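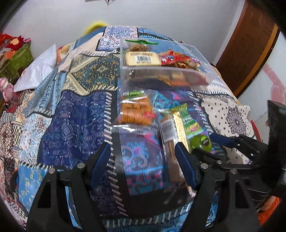 눈댄스(Nundance)의 여름 이불 '툴릭(Tullik)'을 5월부터 두 달 동안 덮고 잤다. 겉감은 면과 리넨 혼방이고 충전재는 재생 폴리에스터 솜이다. 퀸 사이즈 기준으로 제품 라벨에 적힌 무게는 1,195g이며, 주방 저울에 접어서 올려 보니 라벨과 차이가 나지 않았다. 낮에는 이불을 개어 장에 넣고 패치워크 무늬 커버로 침대를 덮어 둔다. 투명한 플라스틱 통에 과자를 담아 침대 위에 올려놓는 날도 있는 집이라, 잘 때 덮는 이불은 따로 치워 두는 편이 속 편하다. 이 글은 그렇게 매일 꺼냈다 넣었다 하는 사람의 입장에서 쓴 사용기다.

구입 경위
전에 쓰던 여름 이불은 잠포트(Jamport)의 순면 아사 제품이었다. 감촉은 좋았지만 누빔 실이 가장자리부터 풀렸고, 세탁할 때마다 솜이 한쪽으로 몰렸다. 손으로 두드려 펴는 일이 번거로워 바꾸기로 했다. 후보는 툴릭과 칼보(Calvo)의 리넨 홑이불이었다. 칼보 쪽은 매장에서 만져 봤을 때 새 제품 특유의 뻣뻣함이 있었고, 에어컨을 켜고 자는 집에서 홑겹은 새벽에 부족할 것 같았다. 결국 얇게라도 솜이 들어간 쪽을 골랐다. 제 돈으로 샀고 업체에서 받은 것은 없다.

포장과 첫인상
부직포 가방에 접힌 채로 왔다. 가방에는 지퍼가 달려 있어 겨울에 보관용으로 쓸 수 있다. 처음 펼쳤을 때 약품 냄새가 조금 났고, 베란다에 하룻밤 걸어 두니 빠졌다. 색은 '모래색'을 골랐는데 상품 페이지 사진보다 회색에 가깝다. 누런 기가 도는 베이지를 기대한 사람은 실망할 수 있다. 반대로 흰색이나 회색 침구와는 잘 어울린다.

바느질은 전반적으로 고르다. 누빔은 가로로 긴 물결 모양이고 간격이 좁다. 모서리 한 곳에서 실밥이 길게 나와 있어 가위로 잘랐는데, 그 뒤로 더 풀리지는 않았다. 테두리는 바이어스로 감쌌다. 테두리 천이 본판보다 두꺼워서 턱에 닿으면 약간 거슬린다. 이불을 목까지 끌어올려 덮는 버릇이 있다면 참고할 만하다.

덮었을 때
몸에 달라붙지 않는다. 리넨이 섞인 덕분인지 땀이 난 날에도 천이 다리에 감기는 느낌이 적었다. 대신 순면 아사보다 표면이 까슬하다. 피부가 예민한 사람은 첫 세탁을 하고 나서 판단하는 것이 좋겠다. 나는 첫날 팔 안쪽이 조금 가려웠고, 세탁한 뒤로는 그런 일이 없었다.

열대야에 에어컨 없이 덮기에는 덥다. 솜이 얇아도 솜은 솜이다. 선풍기만 트는 방이라면 배만 덮고 자게 된다. 에어컨을 켠 방에서는 새벽에도 춥지 않았고, 비가 와서 기온이 떨어진 날에도 담요를 더 꺼내지 않았다. 초여름과 초가을에 가장 잘 맞는 두께라고 본다.

소리도 적어 둔다. 뒤척일 때 사각거리는 소리가 난다. 조용한 방에서는 분명히 들리는 크기다. 나는 금방 익숙해졌지만 옆 사람은 한동안 신경이 쓰인다고 했다.
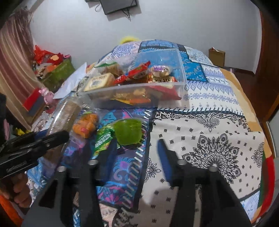 침대 커버를 씌운 상태. 투명한 통과 포장된 물건이 위에 놓여 있다.

개고 펴기
툴릭의 장점을 하나만 꼽으라면 이 부분이다. 누빔이 촘촘해서 접는 선이 잘 잡히고, 반으로 접어 다시 접으면 모양이 흐트러지지 않는다. 이전 이불은 접어 놓으면 가운데가 부풀어 올라 장 문을 밀어냈는데, 툴릭은 납작하게 눌린다. 무게가 가벼우니 한 팔에 걸치고 다른 손으로 장 문을 열 수 있다.

개어 두지 않고 펴 놓은 채 침대 커버를 씌워 본 적도 있다. 두꺼운 겨울 이불처럼 울퉁불퉁하게 올라오지는 않지만, 커버가 매끄럽게 펴지지도 않는다. 침대를 낮에 소파처럼 쓰는 집이라면 역시 빼 두는 쪽이 낫다. 솜이 눌린 자리는 저녁에 한 번 털면 돌아온다.

세탁과 건조
쓰는 동안 두 번 빨았다. 라벨에는 찬물, 울 코스, 중성세제, 표백 금지라고 되어 있다. 첫 번째는 라벨대로 했다. 가정용 드럼세탁기에 여유 있게 들어갔고, 탈수를 약하게 했는데도 건조대에서 반나절 만에 말랐다. 솜 뭉침은 없었다. 물 빠짐도 눈에 띄지 않았다.

두 번째는 일부러 표준 코스로 돌리고 건조기에 넣었다. 라벨에는 건조기 저온 가능이라고 되어 있어 저온을 선택했다. 결과는 조금 아쉽다. 길이 쪽이 줄었고 테두리가 물결처럼 울었다. 덮는 데 지장은 없지만 접었을 때 모서리가 딱 맞지 않는다. 다림질로 어느 정도 펴지기는 해도 이불을 다리고 싶은 사람은 많지 않을 것이다. 앞으로는 자연 건조만 할 생각이다.

건조기에서 나온 보풀도 적지 않았다. 필터에 모래색 먼지가 두툼하게 끼어 있었다. 겉면에는 보풀이 보이지 않고, 발이 닿는 아래쪽에만 잔털이 일었다. 까슬한 촉감은 두 번째 세탁 이후 꽤 줄어서 지금은 오래 입은 셔츠에 가깝다.
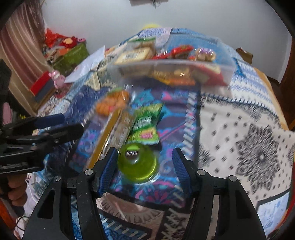 얼룩 이야기를 빼놓을 수 없다. 차를 쏟은 적이 있는데, 바로 물수건으로 누르고 중성세제를 묻혀 두었더니 세탁 후에 흔적이 남지 않았다. 선크림 자국은 달랐다. 베개와 만나는 윗단에 노르스름한 자국이 생겼고 세탁 뒤에도 희미하게 남아 있다. 모래색이 밝은 편이라 더 눈에 띈다. 짙은 색을 골랐다면 덜 보였을지도 모르지만, 짙은 색은 먼지가 잘 보인다는 후기가 많아서 어느 쪽이 낫다고 말하기 어렵다.

고객 응대
건조 후 수축이 정상 범위인지 궁금해서 눈댄스에 문의했다. 아즐란 타리간이라는 담당자가 다음 날 오전에 답을 보냈다. 리넨 혼방은 건조기 사용 시 수축이 있을 수 있고, 표준 코스로 세탁한 경우에는 교환 대상이 아니라는 내용이었다. 라벨을 어긴 것은 나이므로 불만은 없다. 다만 라벨에 '건조기 저온 가능'이라고 쓰면서 수축 가능성을 같이 적지 않은 점은 고쳐야 한다고 답장을 보냈고, 전달하겠다는 짧은 회신을 받았다. 이후 상품 페이지의 세탁 안내는 바뀌지 않았다.

다른 제품과 비교
칼보 홑이불은 같은 시기에 구입한 토르벤 힌리히스의 집에서 하룻밤 덮어 볼 기회가 있었다. 통기성은 칼보가 확실히 위다. 무더운 밤에 에어컨을 싫어하는 사람에게는 칼보를 권한다. 구김은 칼보가 훨씬 심해서 아침에 보면 종이를 구겼다 편 것 같다. 툴릭도 구김이 없지는 않은데 누빔이 잡아 줘서 정돈된 인상이 남는다.

잠포트 아사 이불과는 감촉에서 갈린다. 부드러움만 보면 잠포트가 앞선다. 내구성은 아직 단정할 수 없지만, 잠포트 제품은 비슷한 기간에 벌써 실이 풀리기 시작했으니 현재까지는 툴릭이 낫다. 접었을 때의 부피도 툴릭이 작다.

아쉬운 점을 더 적자면 사이즈 선택이 좁다. 싱글과 퀸 두 가지뿐이라 킹 매트리스를 쓰는 집은 옆이 짧을 것이다. 위아래를 구분하는 표시가 없는 것도 불편하다. 얼굴 쪽과 발 쪽을 바꿔 덮고 싶지 않아서 나는 한쪽 모서리 안쪽에 흰 실로 작게 매듭을 지어 두었다. 이불 커버를 씌워 쓰려는 사람에게는 고정 끈 고리가 없다는 점도 걸릴 것이다.

구매를 권하는 경우는 에어컨을 켜고 자면서 매일 이불을 개는 집이다. 건조기에 의존하는 집, 까슬한 천을 못 견디는 사람, 잠귀가 밝은 사람과 한 이불을 쓰는 경우에는 다른 제품을 먼저 보는 것이 좋다. 나는 손님방에 둘 싱글을 하나 더 살 생각인데, 색은 모래색 말고 다른 것으로 고르려고 한다.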